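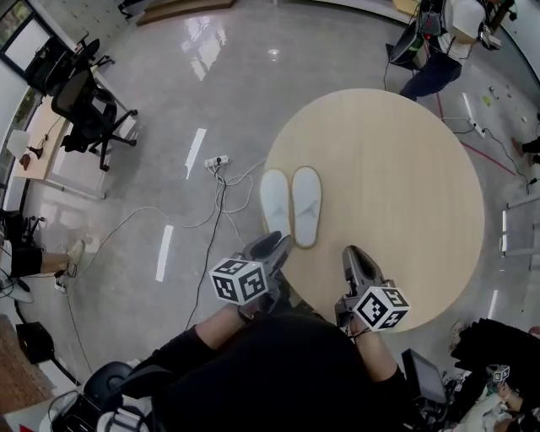 From: Mireille Chidiac
To: warnum-players list
Date: 31 August 2021
Subject: Re: Salum keeper card, rating cap after the patch

On the list, Tannous wrote:

> My Salum keeper stopped at 90 after the patch. The in-game
> text still says he upgrades with every clean sheet. I have
> played six since then and nothing has moved. Is the card
> broken, or is there a cap now?

There is a cap. The June patch set it at 90 for every keeper in the Salum set, and the card text was not updated. Outfield cards from the same set are unaffected.

Clean sheets above the cap are still logged. Open the club screen, choose Records, and look under the keeper's name. Mine shows 62, of which the last few gave no upgrade. The log does not carry over if you sell the card.
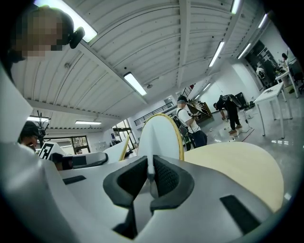 Digest, Vol 6, Issue 529

On the separate question of the Prudier loan card: it counts as a keeper for squad rules but does not earn upgrades while on loan. Matches left before half-time are not counted for either card, even if you were ahead.

If your keeper is below 90 and still not moving, check that the match was played in the league mode. Friendlies have never counted. Please post the mode and the rating before and after, so that we can compare.

Mireille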